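Why does a door squeak?

You open the door at night, very slowly, because you want a glass of water and everybody sleeps. And then: *eeeeeek!* The whole house can hear you. Why does a door make this noise, and why is it louder when you go slowly? Let us find out.

## Two pieces that turn

A door hangs on **hinges**. A hinge has two flat metal plates. One plate is fixed to the door and the other one is fixed to the wall or the frame. Between them there is a metal stick, which is called the **pin**. When you push the door, one plate turns around the pin and the other stays where it is.

Metal looks smooth, but it is not so smooth as you think. If you could become as small as a grain of dust and walk on the pin, you would see hills and valleys everywhere. The hills of one piece catch on the hills of the other piece. This catching and rubbing has a name: **friction**.

Friction is often our friend. Without it your shoes would slide on the floor and your pencil would not write. But in a hinge we want only a little of it.

## Stick, slip, stick, slip

When you push a dry hinge, first it does not want to move. It *sticks*. You push a little more, and suddenly it jumps forward a very small step. It *slips*. Then it sticks again, and slips again. This can happen 165 times in one second, or much more often, so you do not see any jumps. But each jump shakes the metal, the metal shakes the door, and the door shakes the air. Shaking air that comes to your ear is what we call **sound**.

A violin does the same thing! The bow sticks to the string and slips, many times each second. So your door is a kind of violin – only it never took lessons.

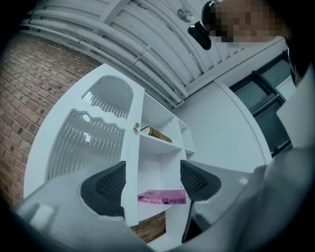
Big doors often squeak more loudly than small ones. The hinge is small and cannot move much air, but a door is wide and flat, and it can work like the wooden body of a guitar. What the door is made of changes the sound too. A white cabinet door with two glazed panels has glass in it, and if a panel sits loosely, you may hear a little rattle together with the squeak. A thick door of solid wood is heavier and harder to shake.

## Why slow is worse

When you push quickly, the pieces often have no time to stick well, and they slide over each other in one movement. When you push slowly, they stick, slip and stick again all the way. My neighbor Austra Avotiņš knew this already when she was a child in Skorkivside. She opened the pantry with one fast pull, and her grandmother never woke up.

## How to make it quiet

A drop of oil goes between the two metal pieces and fills the valleys. Now the hills touch each other much less, and the pieces glide.

**Try it with your hands:**

1. Press your dry palms together and rub them. Feel how warm they become.
2. Put a little hand cream or soap with water on them.
3. Rub again. Is it easier? Is it still warm?

The cream did the same job as the oil in the hinge.

If you have a squeaking door at home, ask an adult to help you put one or two drops of oil on the top of the pin. Keep your fingers away from the gap – hinges can pinch very hard! Move the door a few times, and wipe away the oil that runs down.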